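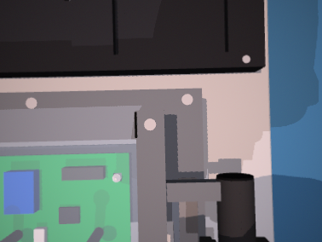

Skumden makes face creams, scrubs and lip balms out of things most of us keep in the kitchen, and twice a year it opens its workshop in Grodberg to anyone who buys a ticket. I went in October. The jars come in two shades, one for night and one for day, and they are close to what you see at the top of this page: the night cream is the very dark, brownish charcoal of the big panel, and the day cream is the pale pinkish beige of the board beneath it. I had only ever bought the day one. A ticket costs $15, and you get that back as a voucher for the shop if you spend it on the same visit.

The workshop is in a former dairy at the end of a long street of garages. The bus from the station stops at the bottom of the hill, and the walk up takes longer than the leaflet suggests. There is parking behind the building but it was full when I arrived for the ten o'clock tour. Bring flat shoes. You also have to take off rings and watches before going in, and they hand out hair nets and paper overshoes at the door.

We started in the store room, where the dry goods are kept. Oats come in paper sacks, sugar in larger ones, and the cocoa butter arrives in blocks that are broken up with a mallet. The oats are ordinary porridge oats. Skumden grinds them twice, once coarse for the scrub and once very fine for the face mask, and we were allowed to rub a bit of each between our fingers. The fine one feels like flour. Our guide said you can get near it at home with a coffee grinder and a sieve, as long as the grinder has been cleaned properly. I have tried this since. Mine came out grittier, but it was fine in a bath.

The olive oil comes from Vlachou, a grower that has supplied Skumden from the beginning. I asked if it was the same oil you would put on a salad and was told it is the second grade, which has less smell. The better grade was used for the first year or two and customers complained that the night cream made their pillows smell like lunch. The oil is kept in steel drums in a room without windows. It was cold in there and we did not stay.

The mixing room was the part I had come for. There are two heated pans, a big one and a small one. Water and oats go in one, oil and beeswax in the other, and both are brought up to the same temperature before they are put together. If one is cooler, the wax sets in little grains and the batch has to be melted down and started over. They made a small batch while we watched. It looked like thin custard, then it thickened very suddenly, and the person stirring turned the paddle down to a crawl for the last few minutes so as not to beat air into it.

A normal day's work is 1275 jars, and in the weeks before the holidays it goes up to 2000 with an evening shift. Filling is done by machine but the lids are put on by hand. The labels were being done by hand too on the day I went, as the label machine was waiting for a part. It was noisy in there and I missed a good deal of what was said. A second guide at the back of the group would have helped.

After that came the tasting, which surprised a few people. Skumden sells one product that is meant to be eaten as well as worn. It is called Wuken and it is a paste of honey, ground oats and a little sunflower oil. You can spread it on toast or leave it on your face for ten minutes and rinse it off. We had it on crackers. It tastes like the inside of a granola bar, sweet and slightly dusty. Then we went to the sinks and tried it as a mask. It is sticky and it gets into your hairline, so keep the hair net on. My skin felt soft afterward and a little tight by the time I got to the bus. A woman next to me with dry patches on her cheeks said it stung, and she was told to wash it off at once and given a plain cream. They do ask about allergies before you start, honey and oats in particular, but the form is short and it would be better to get it with the ticket.

There was a question and answer session at the end with tea. Most of the questions were about keeping things fresh. The short version is that anything you make at home with water, fruit or yogurt in it should go in the fridge and be thrown out after a day or two. Oil and sugar scrubs last longer if you keep wet fingers out of the jar. Lemon juice straight on the face was firmly advised against, and so was baking soda. Someone asked about coconut oil and the answer was that it suits some skins and blocks pores on others, so try a small area first.

The shop is small and gets crowded when two tours overlap. Prices are a little lower than in the drugstore, and there is a shelf of jars with crooked labels at half price. I bought two of those and a lip balm. The lip balm has since melted in my coat pocket and set again with no harm done.

The workshop gets 4000 visitors a year, and the autumn dates fill up first. The whole visit took me a bit over two hours, including the shop. Children are allowed but have to stay behind the line in the mixing room, and the smaller ones in our group could not see much over the rail. The floor is level all the way through apart from one step into the oil room, and you can skip that and wait in the corridor. There is no café. I had brought a sandwich and ate it on the wall by the bus stop.

The next dates are in spring and will be posted on the door and on the Skumden site. I plan to go again when they are making the soap, which is only done on the afternoon tours.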